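2020-07-05
Posted by the Fallbridge bench, home builds log

Ticket 1072: grip force reading drifts, packets slip

Status was "fixed" when I picked this up. I don't believe it, so I'm reopening.

The complaint: the hand gripper reads fine on the bench, then the force number creeps up with the jaws held still. Last fix was new firmware from the Jaltik board's page, build 3514. The note says "seems better now." Better than what? No numbers before, no numbers after.

Went back to the dining table and used thin wrapped snacks as test pieces. They are a worse case than the foam blocks everyone likes to test with. 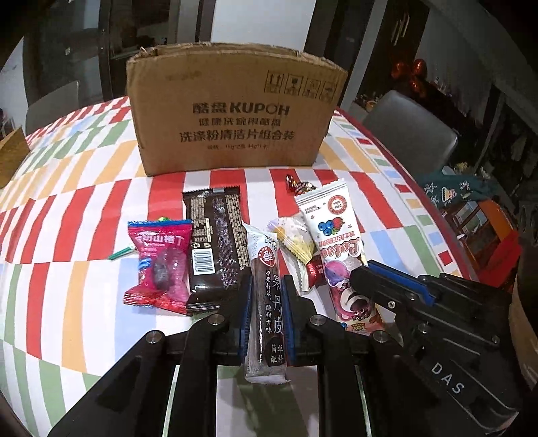

Fruit leather packet held upright between the blue pads, second gripper at right.

Zeroed with jaws open, closed on the packet, left it alone. Reading started at 400 counts and kept climbing. Opened up, and it did not go back to zero. So the firmware did nothing for this, or it fixed some other problem that wasn't in the ticket.

Things I tried:
- Swapped the cable. No change.
- Ran off battery with the charger unplugged. No change.
- Wiped the pads. Slipping was a little less, drift the same.
- Backed off the pivot screws a quarter turn. Drift dropped by over half.

That last one is the only result I'd put money on, and I'd still want to see it on another day. The Truvside guide says to tighten the pivots "until firm." I think firm is too tight, and the linkage is binding and pushing load into the sensor.

Repeated with biscuits, which are stiffer in the middle and all loose foil at the corners.
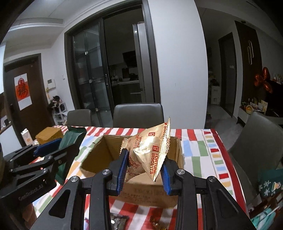 Biscuit packet pinched over the open box.

5 grips on biscuits, screws still backed off. Four came back to zero on opening. One didn't – that was the one where I grabbed mostly foil, so I'm not blaming the sensor for it yet.

Somebody suggested the Tang filter script for smoothing. No. It would hide the drift and we'd be back here in January.

Leaving open. Next: thread lock on the pivots at the looser setting, then the same test again with the old firmware put back.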